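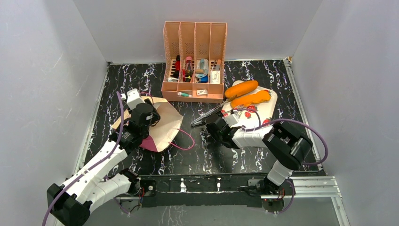

Taner Kaplan asked whether the cord on the paper bag counts as a loop hazard, and I'd say yes — please tuck it in.

Desk organizer: stands steady, OK. Small bottle and tube to be kept capped, please and thank you.
Strawberry cushion: seams to be checked again in February.
Plush toys: OK, and very sweet they are too.
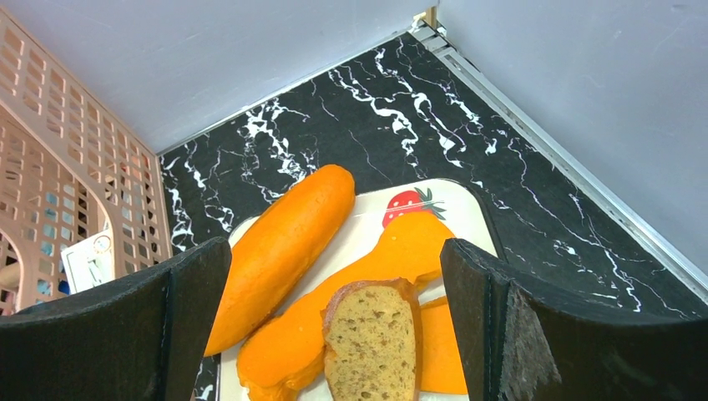
Item 15: play food on strawberry plate.

Feel along the roll for cracks, and wipe the flat orange piece on both sides.

Checked 29/10/2024, Isamu Kudo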